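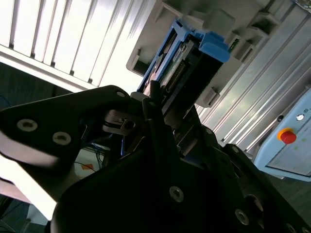 # Drotar Lyrics Notes

Notes on 400 rap songs, with 2 short comments per song: one on the verse, one on the video where there is one. Compiled by Esi Owusu and Rogelio Agbayani for the Drandudley listening group.

We use cookies to remember your settings. Accept | Manage

## What is in it

- `songs.csv`: title, main artist, guest artists, album, year
- `notes.csv`: song id, author initials, comment
- `samples.csv`: known samples, where we could check them against the sleeve

Full lyrics are not included. Quotations are kept to 8 words or fewer.

## Known problems

Guest verses on mixtapes are often credited wrongly. The Gelton tapes are the worst for this, and their rows are marked `unsure`. Spellings of ad-libs differ between the two of us and have been left alone.

## Changes

Friday, August 17, 2018: merged the Amegashie list, removed duplicates, fixed the year column. The next batch is due in November and should bring the total to nearly 500.

## Use

Free to copy with credit. Send corrections to Rogelio with the song id.

© Drotar | Contact | Back to top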